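3.2 Workspace rules for two-arm table-setting tasks

The rules in this section were drawn up at the Wesovside site and later adopted without change at Tustance. They apply to any task in which two arms share one tabletop and handle tableware or food items. An earlier draft, circulated in June, contained 36 clauses; many of these overlapped and were merged, which left 11.

Clause 1 requires that both arms are mounted at the front of the table and that neither base is moved between trials. Clause 2 concerns cabling. Cables running along a link are tied down at intervals, with enough slack left at the joints for the full range of motion. Loops must not pass between the gripper and the work area.

Clauses 3 to 6 deal with layout. Items reached by one arm only are placed on that arm's side. Cutlery is laid parallel to the side edges of the table, and mug handles point away from the plate. Reflective cloths are permitted, but their use must be entered in the trial log, as highlights and folds affect depth estimates (Stojanović, internal note). Figure 4 gives a breakfast layout with both grippers at the edges of the placemat.

The remaining clauses cover stopping conditions. A trial is halted if the grippers come closer than the agreed separation or if an item leaves the tabletop. Halted trials are kept and marked. Of the 875 trials logged under the Hidatham protocol, about 2 per cent were halted, and these are treated separately in Section 5.

Figure 4. Breakfast layout: plate, fork and knife on a satin placemat, mug at the upper right, bakery tray behind.
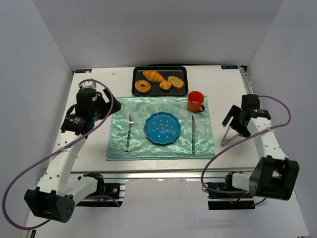

3.3 Operator checks before each session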